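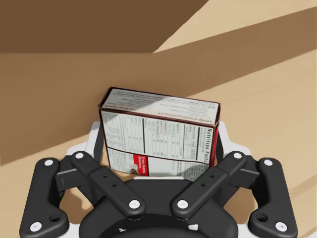

패션디자인과 졸업 컬렉션 보고서를 쓰려고 앉았는데, 제일 먼저 떠오른 게 루치우스 후프만(Luzius Hubmann) 선생님의 코트였어요. 프렐덴(Prellden) 공방에서 평생 어깨선만 파고든 재단사인데, 저는 그분 패턴 259장을 한 학기 내내 들여다봤거든요! 옷 안쪽 라벨 디자인도 같이 했는데, 빽빽한 표 옆에 굵은 검은 글씨로 세운 "Nutrition Facts"처럼 제목만 세로로 확 키우고 혼용률은 가는 선으로 칸을 나눠 봤습니다.

홈 | 학과소개 | 작품 | 보고서 | 게시판

원단은 아와스티(Awasthi)에서 산 울 혼방이에요. 다림질하면 금방 번들거려서 덧천을 꼭 대야 했고, 소매산은 두 번이나 뜯었어요(지금도 왼쪽은 마음에 안 들어요). 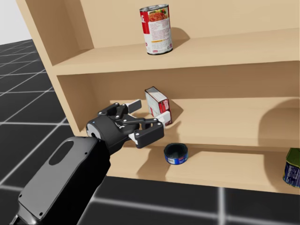

어깨 패드를 빼도 코트 모양이 유지되나요?
심지를 가슴부터 어깨 끝까지 한 장으로 이어 주면 유지됩니다.

가봉은 12월에 시작했는데 마네킹에선 멀쩡하던 뒤판이 사람이 입으니까 들뜨더라고요. 목둘레를 조금 파내고 다시 박았습니다.

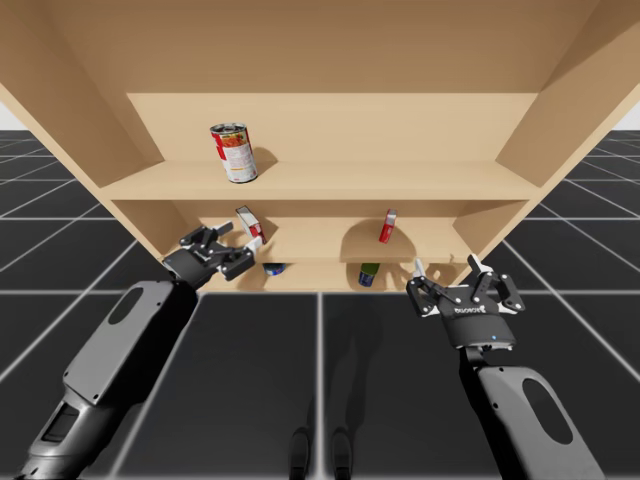
그림 3. 선반 위쪽 칸의 수프 캔

다음 학기엔 안감을 바꿔서 한 벌 더 만들 생각이에요.

분류: 학생 보고서 > 패션디자인
문의: 학과 사무실 | 맨 위로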